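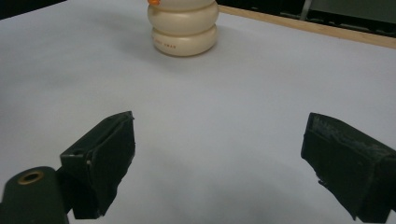
Cream, round, and a little bit snowman

Okay, small thread on my never-ending quest to own less bathroom stuff. I'm moving to a smaller place in Lanmont in September and the new bathroom has one shelf. ONE. It's 12 inches wide (I measured it twice and sulked both times).

So the rule is that everything on the shelf has to get used every day or be nice enough to look at every day. The round cream one got in on looks before I even finished making the rule. I love those fat rings, they're like a stack of donuts.

Things that did not make it: four half-used hair masks, a straightener I'm scared of, and a bag of what felt like 1,000 bobby pins. I kept 10 of the pins. We'll see how long that lasts!
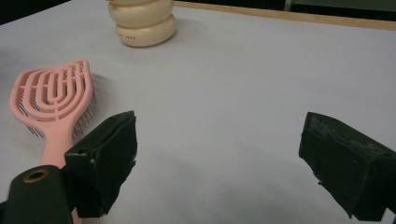 Next up, the pink brush

Brushes were the hard category. I had a paddle one, a round one, a travel one from Fevano with half the bristles gone, and the pink vented one. I only ever reach for the pink one. All those gaps between the ribs make it so much easier to pull the hair out after, and my hair gets EVERYWHERE (ask my vacuum).

Cleaning tip if you have one of these — old toothbrush, drop of shampoo, go along the curves, then leave it bristles down on a towel overnight. I used to leave mine bristles up and the water just sat in there, yuck.

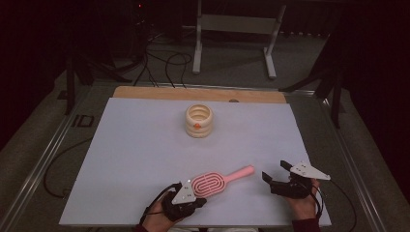

Both keepers on one board, cream one at the back

I always lay stuff out on something plain before I decide. When it's all crammed in a drawer I can talk myself into keeping anything. Put two things on a pale board and I can tell pretty fast if I like them together. Pink and cream, yes please.

Someone asked if I'm buying matching organizers. Nope! I had a whole Plirnamex basket set once and all it did was give me more places to put hair masks. I looked at the Pichon trays too and closed the tab.

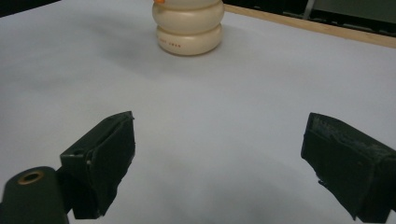

Tall stuff goes to the back

Shelf order took me way longer than it should have. I kept lining everything up along the front edge and then knocking it into the sink every morning. Now the tall round thing goes way back, with a big stretch of white left in front of it, and you still get that little pop of orange up top. The brush can go in the front part, handle toward me so I can grab it half asleep.

Still undecided: hair ties. They're in a mug right now and the mug is not staying. Drop your hair tie storage ideas below, I need them before I pack the rest of this bathroom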